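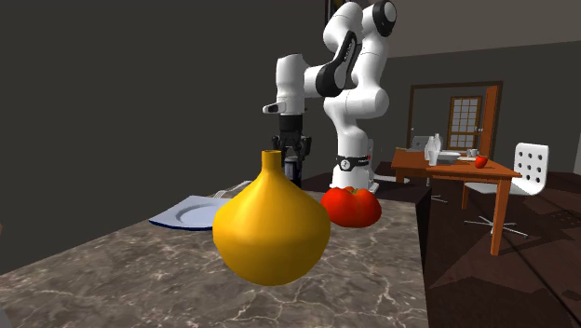 Friday at the Lomville open day

Florence Gauthier had a spare ticket for the Lomville open day, so on Friday I took the early train and spent six hours looking at manipulation work. Most of the building was the usual conveyor and palletizing stuff. I skipped it and went up to the second floor, where the Kerkulex group was demonstrating its simulated kitchen.

The setup is a single arm on a fixed base behind a marble counter, with a parallel gripper. Everything is rendered. On the counter were a yellow vase, a tomato and a plate with a fork on it, and there was a dining table farther back in the room. Ademir Brito ran the demo from a laptop and took questions as he went, which slowed things down but made it more useful than the slides.

The task was a tabletop pick: take the tomato, put it on the plate. The policy had been trained on 899 episodes in the same room with the objects shuffled. For evaluation they used 385 layouts held out from training. Ademir showed the success rate per object and not as one pooled number, and I wish more groups would do that. The tomato did well. The fork was poor, as flat metal on a flat surface tends to be with a parallel gripper.

What I wanted to know about was occlusion. The vase is big, and from a low viewpoint its neck comes right up across the fingers. Ademir said they leave those layouts in on purpose. In an earlier version the object sampler rejected any layout where the gripper was partly hidden, and the resulting policy stalled whenever something tall stood in front of it. Removing the filter fixed most of the stalling and cost them a little on the easy layouts. He had the plot for both versions, on the same axes.

Maëlys Renaud covered the physics side after the break. Contact is handled with a fixed time step and 5 solver iterations, and she was frank that the tomato is a rigid body with a friction value picked by hand. So the sim says nothing about bruising or squeeze force. Someone from Peixoto asked whether they planned to add soft bodies. She said no, they would lose too much throughput, and moved on.

Some notes I wrote down for my own use:

Room geometry stays fixed across all episodes. Only counter objects, lighting and viewpoint change.

Background furniture has collision turned off, apart from the counter itself.

Resets take longer than I expected. Loading the room is the slow part – the arm is cheap.

The scene files go through a converter called Hatlow, which drops some material settings. The marble had to be redone afterward.

I asked about transfer to hardware. They have tried it with one arm and one counter, and Solange Godoy is writing that up. No numbers were given and I didn't push.

The handout had an attendance figure of 1,042 for last year's open day. This one felt smaller, at least upstairs. Coffee was on the ground floor only, and the elevator was out until noon.

I have the layout list from Ademir and want to try the occlusion filter comparison on our own bin-picking sim. We reject hidden-gripper layouts too, for no reason I can find in the commit history. If the result is worth posting I'll put it up in February.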